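**Ticket: right arm stops mid-cycle on the cap bench, Prumham cell**
Status: open, waiting on a part
Priority: normal

Sat 20 April

Hello, and thank you for picking this one up so quickly. I'm going to write down everything I've tried, even the bits that led nowhere, so that whoever gets this at Sembiring doesn't have to ask me to repeat the easy stuff. I do go on a little, so bear with me!

The trouble is with the right arm on our two-arm bench, the one that does the bottle and cap work. It runs fine for a good while and then drops out with a wrist communication fault. The left arm carries on as if all is well until it reaches the next handover, and then it waits and times out too. The log only ever says this:

 R_ARM wrist: no reply, retry 2 of 2
 R_ARM hold position
 L_ARM handover timeout, 15 s

I've seen it on both the Desdale routine and the plain practice routine, so I don't believe it's the program. It also isn't tied to one bottle. I swapped them between places and the fault came along just the same.

What I've done so far:

- Restarted the controller, then did a full power-down and left everything off over lunch. No change.
- Swapped the data leads for the left and right arms at the controller. The fault stayed with the right arm, so the controller port looks innocent.
- Reseated the orange connectors under the right base mount. They all felt snug, but I did them anyway.
- Ran the right arm with the gripper disabled. It still dropped out, though it took longer.
- Checked the frame bolts along the front rail, and nipped up one that had a hair of play in it.

My suspicion, for what it's worth, is the long black cable that goes from the wrist back along the white link. The two clips on top of the link hold it well enough, but it has a fair arc at the wrist end and then a loose loop out past the elbow.
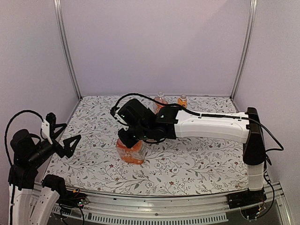 When the arm reaches for the far bottles the loop gets pulled in toward the elbow housing, and when it comes back the loop flops out again. I ran that reach over and over with the speed turned right down and my hand on the cable (with the gripper disabled and the stop button in my other hand, before anyone frets), and I got the fault three times. Every time, the elbow was close to its straightest. With the arm parked I can wiggle the same stretch of cable and get nothing at all, which is maddening, but I suppose that's how a tired wire behaves.

The cable was last replaced in January. I went back through the bench notebook and whoever fitted it wrote "Trulard spare, fitted OK" and nothing more, so I can't tell you whether it's the same length as the original. It could be a touch short between the second clip and the wrist – I'd love to know the correct measurement if you have it on a drawing somewhere.

**Update, same day, after lunch**

I slid the clip nearest the elbow a little toward the wrist to give the loop more slack, then set the practice routine going for 1,000 cycles. It got to 99 and stopped. Same message, same elbow position. I've put the clip back where it was.

I've now set the right arm to stay out of the far row, and we're only using the near positions. No drops since, but it's early yet and I wouldn't call that a fix.

**What I'd like from you, please**

1. One wrist-to-base cable for the right arm, with the clips if they come separately.
2. The correct slack at the wrist and at the elbow, measured with the arm fully out.
3. A yes or no on whether the arm needs homing again after the cable is changed. The manual we have covers the gripper but skips right over this.

I'm happy to do the swap myself. The cable tucks down beside the short upright link and I can get a hand in from the front, so I don't expect to have to unbolt the base. If you'd rather I did take it off, let me know before the part ships and I'll book the bench out for a full day.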